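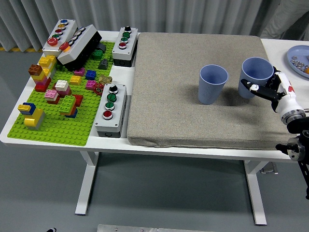
4.2 Do players follow the story across titles?

Claims that players treat a game series as one continuous story rest mostly on forum posts, and forum posters are hardly typical. We asked 263 people who had finished Saltwood whether they had also played Hattar, the side story set three years earlier. Of these, 178 said yes. That looks like strong support for the view in Lunde and De Bruijn, until one asks what the players remembered.

Most could name the lead character. Far fewer could say why she leaves Tikthorpe, although the second game's plot depends on it. Several gave an account that matches the trailer and not the game - a warning, in our view, against taking self-reported completion at face value.

Viklund argues that cameos "carry the memory" of earlier titles. We doubt it. In our sample, players who recognized the ferryman from Hattar did no better on plot questions than those who took him for a new character (Figure 3). The recall test was short, and Kristiansen's objection that it rewards trivia is fair. Still, the burden should fall on those who claim an effect.

Figure 3. Plot recall score by cameo recognition, Saltwood players only.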